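**The Half Second Before the Grip**

*2024-11-07*

A robot arm that has to pick up a small box spends very little of its time picking up the box. Most of the work happens in software before the fingers close, and most of the failures start there too. Over the summer a small software firm called Ballunum rewrote the part of its control stack that covers this short stretch. The package is called Nukari. It runs between the cameras and the motor controllers, and its job is to decide where the hand should be, how it should get there, and when to give up.

The older version worked in a straight line. A camera picture went in, an object position came out, a planner drew a path to that position, and the arm followed the path to the end. If the object position was off by a few millimeters, the arm went to the wrong place with great confidence. On large objects this hardly mattered. On flat black cases it mattered a lot, as the rim is low and a finger that lands on it pushes the case away.

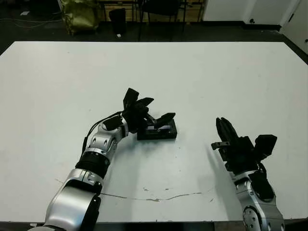 **Why not just plan the whole motion once and run it?**

A single plan is only as good as the position estimate it began with, and that estimate is at its worst when the hand is far away. Nukari plans the long move once, then plans the last stretch again and again as the hand gets closer and the view improves.

The long move is handled by an ordinary sampling planner. It looks for a path for both arms that keeps them clear of each other and of the table, and it is allowed to take its time. The engineers did not write this part from scratch and see no reason to. What they changed is where the path ends. It now stops short of the object, at a point they call the gate. Past the gate, a second and much simpler controller takes over. It knows nothing about the room. It knows the pose of the hand, the latest estimate of the object, and how far it is allowed to move before it must look again.

Getting the handover right took longer than writing either half. In July the team found that the arm would sometimes pause at the gate, start forward, and pause again. The cause was a pair of clocks. The camera process stamped each picture when it finished reading it, and the arm process stamped each joint reading when it was requested. The two were close enough for slow moves, but at the gate the software was comparing a new hand position with an old view of the object and deciding that the object had shifted. The fix was to stamp both at the source and to interpolate the joint readings to match the picture. It came to one short file and a long review.

Dark parts on a light table cause a different kind of trouble. The outline is easy to find, but the inside of a black object gives a depth sensor very little to work with, and a glossy cover can give it a false answer. Nukari deals with this by trusting different sources for different things. The position on the table comes from the outline. The height comes from the table plane plus the known height of the part, and the depth reading is used only as a check. When the check and the model disagree by more than 3 millimeters, the arm holds at the gate and takes another look from a slightly different angle. After 5 looks without agreement it stops and reports the part as not found.
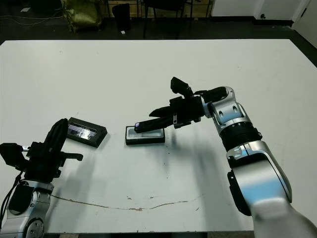

Reaching into a case adds one more rule. Once the fingertips drop below the rim, the side walls count as obstacles, and the only moves allowed are straight in, straight out, and closing or opening the grip. The planner used to treat the case as a solid block and refuse to enter it at all. Now each case is stored as two shapes, a shell and an opening, and the opening is switched on only while a task needs it. The rule is crude, but it is easy to read in a log, and the people who maintain the code say that counts for a great deal.

The logs themselves come from a separate tool named Papadopoulos. It records each decision along with the numbers that led to it, and it can play a run back against a newer version of the code without moving an arm. Before any change is merged, old runs are replayed and the decisions compared. A difference does not block the change, but someone has to open it and write a line saying whether it was expected. Ballunum says this has caught more mistakes than its unit tests have.

Not everything has been settled. The second controller still moves one arm at a time past the gate, even when both have work to do, and the idle arm simply waits at its last safe pose. Letting the two move together close to the table would need a shared check that runs on every cycle, and the present one is too slow. A rewrite of it, under the working name Florkance, has been started in a branch. So far it handles the arm links but leaves out the cables, and the code will stay in its branch until that gap is closed.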